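Subject: Re: [gripper-trials] Linkage gripper or hand for garments on hangers?
From: Janaka Ranasinghe
To: gripper-trials list
Date: 20 January 2026

Naveed Siddiqui wrote:

> We are due to pick one end effector for the clothes tasks and I have
> only seen numbers for towels so far. Has anyone run the two-finger
> linkage gripper against the Holteck soft pads on real garments, with
> hangers? I'd also like to know if the wrist camera is any use once the
> fingers are full of cloth. Ours goes blind on anything bigger than a
> napkin.
>
> Ruwan says the Flakton controller drops its force limit after a restart.
> Is that still true?
>
> Naveed

Naveed, all,

Yes, we have. Elvira Tamayo and I ran both for the bedroom tasks. 252 attempts in total, split evenly between the two, same garments, same arm, same controller settings apart from closing force. An attempt counted as good if the garment came up off the bed with its hanger still in it and stayed up for the full hold.

The linkage gripper got 100 good lifts out of its 126. The soft pads got 73, so 173 good ones between them. I had expected it to be the other way round. The pads are kinder to thin cloth and they never marked anything, but they slide off the hanger bar as soon as the weight shifts to one side. The metal fingers catch the bar as well as the cloth.

Of the 26 failures on the linkage gripper, most were the hanger turning inside the garment and dropping out at the collar. A few were cloth caught in the pivots, which meant stopping and freeing it by hand. We have no good answer to that one. Obaidul Seneviratne suggested a sleeve over the linkage and we may try it, though it will cost some opening width.

On the camera: ours sits at the wrist and looks out over the fingers. With a folded shirt or jacket held up you lose a good part of the middle of the picture, but there is enough left round the sides to find the coat stand and the window. We moved the exposure target down twice and the window still washes out to white. If your planner needs the window edge, put a second camera somewhere else. For hanging things up it hasn't mattered much to us.
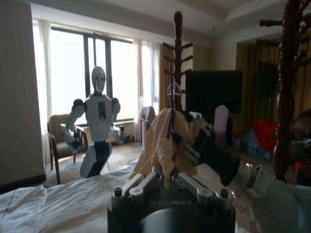
Settings we ended up with

Closing speed: slow for the last part of the travel. At full speed the fingers push the cloth away before they close on it.

Closing force: one step above the value in the Flakton quick start. Lower than that and heavier garments creep. Higher and the bar bends.

Approach: from above, aimed at the neck of the hanger and not the shoulder. We tried the shoulder first and gave up on it.

Lift: straight up until the hem clears the sheets, then across. Rumpled bedding confuses the height estimate, so we added a fixed margin on top of whatever the camera reports.

Hold: pause at the top before moving to the stand. The garment swings, and the pegs are short.

The force limit

Ruwan is right, or was. On the older firmware the limit goes back to default after a power cycle and there is no warning in the log. We now write it at the start of every run and read it back before the arm moves. I have not tested the newer release. If anyone at Wodeo has, please post here.

What we haven't done

Nothing with trousers, nothing with clip hangers, and nothing wet. All our hangers were thin ones. Thick wooden ones may well suit the pads better and I would not carry our figures across to them.

Elvira wants to repeat the pad runs with the rougher facing that Holteck sent late in the trial. That will be March at the earliest, as the arm is booked for the drawer tasks until then. I can send the attempt log to anyone who wants it. It is a plain spreadsheet, one row per attempt, and the comments column is partly in Elvira's shorthand, so ask her about those.

Naveed, if you have to choose now I would take the linkage gripper and keep the pads in a drawer for the thin stuff. The mounting plate is the same for both, but check your cable length - ours was too short with the pads on and we had to reroute it.

Janaka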